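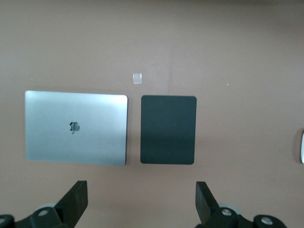

Can I change the seats on a premiere booking after the tickets have been sent?
Seats can be changed until the guest list closes, and the old tickets stop working as soon as the new ones go out.

4.2 Changing seats for a premiere

Screens at Ustthorpe and Ifans use the same seat plan format. Open the booking in Verico before you start.

1. Go to Events and select the film. Premieres are marked with a star.
2. Choose Guest List, then find the booking by its number.
3. Select Move Seats. Free seats show in green, and seats held for cast and press show in gray.
4. Pick the new seats and press Hold. The hold lasts 13 minutes.
5. Check the names on the booking, then press Confirm.
6. Press Send Tickets.

Note: The main screen at Ustthorpe has 580 seats and the one at Ifans has 342. If your plan shows a different total, reload it from Settings – Venues.

Note: Bookings made through Fakach can be moved but not split. To seat one guest apart from the group, cancel that ticket and issue a new one.

Caution: Do not release gray seats without approval from the distributor. A released seat goes on public sale right away.

If error 714 appears at step 5, the hold has run out. Go back to step 3.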